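Conetti Pocket Net, 2021 version
Reviewed by Meirion Wynne, May 24, 2021

I have used the Conetti Pocket Net since September, mostly for dragonflies and damselflies along the creek at Nondale and twice at the Clillside ponds. I bought it to replace an old Bataineh net that was too long to carry on narrow trails.

The handle comes in three sections and locks with a quarter turn. At full length it reaches far enough to take a darner cruising over the middle of the creek, though the tip flexes more than I would like on a hard swing. With one section removed it is much better, and that is how I carry it now. The hoop folds in half and fits in the side pocket of a day pack.

The bag is soft and deep enough to flip over the hoop and close. Damselflies come out with their legs and wings in good shape, even the small forktails. It does snag on blackberry, and I have two pulls near the bottom from one bad afternoon — neither has grown into a hole.

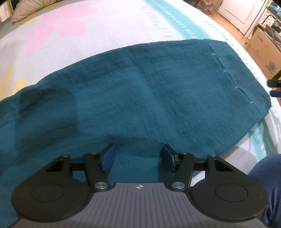
Blue cloth laid out on the bed, stitched border at right.

Weak points: the lock on the lower section picks up grit and starts to slip. Rinsing it in clean water fixes this for a few trips. The rim binding is thin and I expect to replace it before the bag wears out. Spare bags are sold separately, but they were out of stock both times I looked.

My log for the season stands at 2144 records, more than half of them made with this net in hand. Maysoun Sayegh, who keeps the Nondale list, borrowed it for a morning and went back to her heavier net for the big river species. I think she is right about that. For clubtails sitting on rocks in fast water, you want a stiffer pole.

For pond and creek work I would buy it again. If you only net from the bank and never walk far, the older Bataineh is stronger and costs less.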